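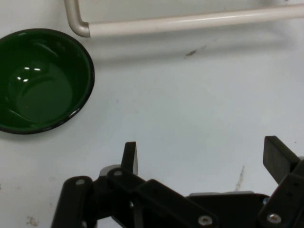 Fig. 1. Enamel bowl, dark green with a thin black rim.

Courses > Local History > Field Methods > Handout 4

Search this site Go

Handout 4: Reading an abandoned farm

For this unit we use the old farm on Skulura Hill. Please read the handout before the walk in October, and bring it with you together with the copy of the deed map. The walk starts at 9 in the morning at the lower gate.

The question of the unit is simple to ask. If the written papers about a farm are few, what can the ground tell us? On Skulura Hill we have one deed, one tax list and a short note in the church book. The deed names the Suwannarat lot and gives its borders by trees, a brook and "the heap of stones." It does not say where the house was. The tax list counts a house and a barn. The church book only says that the family had moved down to the valley.

1. The cellar hole

The cellar hole is the most certain sign of a house. The one on the Suwannarat lot is 30 feet on its longer side. Three of its walls are still standing to some height and the fourth has fallen inward. When you come to such a hole, look first for the base of the chimney. In older houses it is often in the middle, a big mass of stone, and in later ones it can be at the end wall. Then look for the entrance to the cellar from outside, which is usually on the side where the ground is lower.

A hole without a chimney base may belong to a barn or a workshop. Please do not write "house" in your notes before you have found a better reason than the hole itself.

2. Walls and fields

Walk along the walls and look at the size of the stones. A wall with many small stones between the large ones often lies beside a plowed field, where the farmer had to pick out stones every spring. A wall made only of large stones more often marks a pasture or a border. On the south side of the lot you will see both kinds meeting at a corner.

The ground beside the wall also helps. If the soil is higher on the uphill side, there was probably plowing, and the soil moved down slowly until the wall stopped it. If the ground is full of small humps and hollows, it was likely never plowed.

3. Water

The Zekovier brook passes the lot on the east. The deed calls it "the mill brook," but no mill was found on this lot. The nearest dam is at Rirkex, 7 furlongs downstream by the old measure in the deed. It is possible that the name came from there and was used for the whole brook. Students often want to find a mill on every brook - please be careful with this.

The well is north of the cellar hole and is covered now with a flat stone. Do not move the stone.

4. Small finds
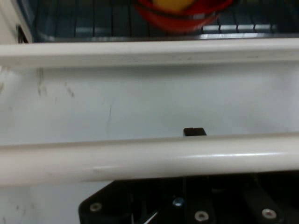
Metal pieces from a farm site can help with dating, but only within wide limits, and they must stay where you see them. Nails are the most common. A nail made by a blacksmith has a head with several flat faces from the hammer, and its shank becomes thinner on all four sides. A cut nail becomes thinner on two sides only. The silver screw heads in the picture, round and shallow, are a good thing to keep in mind when you meet a piece you are not sure about, for a head as regular as those does not belong with the hand-made nails. One modern screw near a cellar hole proves very little, as people have walked, hunted and repaired fences on the hill ever since the farm was left. Write down the place of each find and its distance from the nearest wall.

Glass and pottery are treated in the same way. Pieces on the surface may have been thrown there long after the family went away. A household dump is normally found a short way downhill from the back door, or behind a wall.

5. Plants

Lilac and daylily often stay near the place of a house door. Old apple trees in a row show an orchard. One large, wide oak among thin, tall trees probably grew in an open field, and its low branches had light from all sides. Note these trees on your map with a circle.

What to hand in

A sketch map with a north arrow and a scale, and one page of text. In the text, keep apart what you saw, what the deed says and what you think. If the deed and the ground do not agree, write down both. The "heap of stones" has been placed by earlier groups at two different corners of the lot, and both choices can be defended.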